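Quiet rooms on a small budget — notes for my talk, Jindgate, Monday

Slide 1
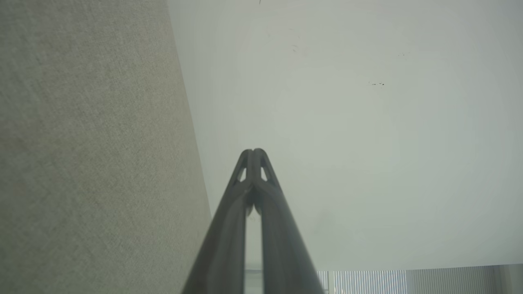

Fabric panel and white ceiling.

Say good morning and thank Jolanta Śliwiński for the invitation. Speak slowly!

Start with the cloth. It is a fine weave, beige, a little greener in the lower part. Ask the audience: what do you look at first, the panel or the ceiling? Then mention the small dark marks on the ceiling. People in Wedmont asked me about such marks more often than about the noise.

Slide 2, costs

We had 2,000 for the whole office, and 200 of it went to samples. Bartosz Tomaszewski wanted to begin with the ceiling. I wanted the panels first — we discussed this for two weeks.

Slide 3, cleaning

Soft brush, no water on the fabric. Pass the Flenness sample around now, and ask to have it back.

If there is time, tell the Dewan story. If not, go to questions.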